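Liren Tabletop Sim: Open Day Demonstration Set

README and data card

Maintainer: Zhuoran Jiang, Illstead
Status: released, no further collection planned
Contact: through the issue tracker

Summary

This repository holds the simulated episodes recorded at the Illstead open day in October, together with the scripts used to replay them on the demonstration wall. Visitors drove a simulated arm from one of two control desks, or watched the scripted controller run the same task. Everything was rendered and logged in Liren, our in-house simulator. No physical arm was used for any episode in the set.

The set contains 222 episodes. Of these, 177 were driven by visitors and the remainder came from the scripted controller. It is a small set recorded in a noisy setting, and should be treated accordingly.

Task

Each episode uses a round table with a light grey cloth, set in a carpeted room with plain dark grey walls. The operator is asked to put the loose tennis ball into the clear cylinder. A mango is placed on the table as a distractor and is not to be moved. The arm is white, with a black parallel-jaw gripper, and the same model is used in every episode.

Visitors had a single text prompt on the desk screen: "Put the ball in the tube. Leave the fruit." The wording is stored unchanged in the instruction field. Staff answered questions about the controls but did not give hints on approach angle. The still used on the first panel of the demonstration wall had the gripper down at the ball.

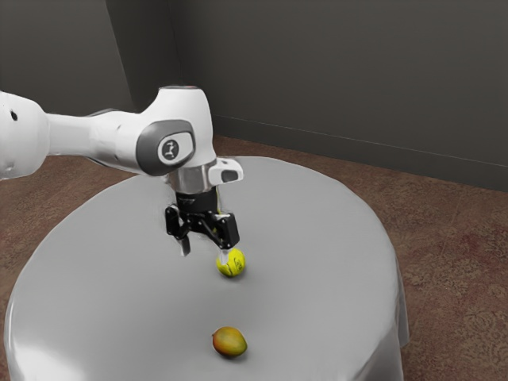 Recording setup

Simulator: Liren, open day branch
Control desks: two, named Plikel and Cirillo
Input: six-axis puck on Plikel, gamepad on Cirillo
Episode limit: 3000 simulation steps
End of episode: operator presses stop, limit reached, or ball leaves the table

The desk name is stored with each episode. We recommend against pooling the two desks without checking, as the command signals differ. Puck input is continuous on all axes. Gamepad input is passed through a dead zone and a rate limiter, and its rotation commands are coarser. Both are converted to end-effector velocity before logging, and the raw values are kept in a separate field.

The simulator was restarted once, shortly after 2 p.m., when the Cirillo desk stopped registering trigger input. Episodes affected by the fault were discarded and are not counted in the total. The restart did not change any physics settings.

Directory layout

episodes/ one folder per episode, zero-padded index
episodes/NNNN/state.npz joint positions, gripper opening, object poses
episodes/NNNN/command.npz raw input and converted velocity
episodes/NNNN/views/ rendered views
meta/index.csv desk, operator type, outcome, length in steps
meta/excluded.txt indices removed before release
tools/replay.py plays an episode back in Liren
tools/check.py verifies array lengths and object poses

Index numbers are not consecutive. Removed episodes leave a gap so that the numbers still match the paper log kept at the desks.

Outcome labels

Labels were set by a rule on the final object poses and then reviewed by one person. There are four values.

success: loose ball is inside the cylinder, mango displacement under threshold
success_moved: loose ball is inside the cylinder, mango displaced
fail: loose ball is outside the cylinder at the end
void: operator left the desk before making contact with any object

The void label covers 56 episodes. Most are short, and many consist of the arm being waved about above the table while the operator tried the controls. They have been kept for anyone interested in free motion data. Filter on outcome if you want task attempts only.

There is no label for the quality of a grasp. An episode in which the ball was nudged, dropped and picked up again gets the same label as a clean one. The object poses are logged at every step, so a contact measure can be computed if needed.

Viewpoints

The rendered viewpoint is not the same in every episode. Some views sit close to the wrist joint and others take in more of the table and floor. The pose is stored in the episode metadata in the world frame, with z up and units in metres. Any model that relies on image position alone will need to account for this. 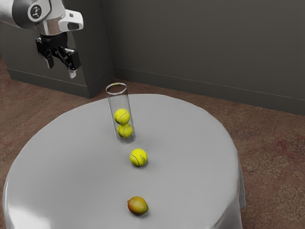
Outcome rules for the cylinder gave us more trouble than the rest of the labelling. The first version tested only whether the centre of any ball was inside the cylinder volume. With two balls already stacked in there and a third loose on the cloth, that test passes before the operator has done anything. The release version follows the loose ball by object ID and ignores the stacked pair. Anyone writing their own reward function should do the same, and should also check the height of the ball against the rim, as a ball balanced on the rim can fall either way on the next step.

Known issues

- Contact between a fingertip and the top of a ball can be reported as a grasp when the fingers are open. Use the gripper opening together with the contact flag.
- The cloth is a rigid mesh. It does not deform, and the folds at the side do not respond to contact.
- Light reflections on the cylinder are rendered simply. Do not use the set to judge how well a detector handles real clear plastic or glass.
- Mango friction was set by hand and has not been compared with a real mango.
- Timestamps are in simulation time. Wall clock time was not kept.

Consent and privacy

No names, voices or pictures of visitors were recorded. The operator type field has two values, visitor and script. Repeat visitors cannot be linked across episodes.

Replaying an episode

Install Liren from the open day branch, then run tools/replay.py with the episode index. Playback is from logged state by default. The --resim flag sends the logged commands through the physics again. Results under --resim may drift from the recorded poses after a contact, mostly on the Plikel episodes.

Run tools/check.py after download. It prints one line per problem and exits silently if there are none.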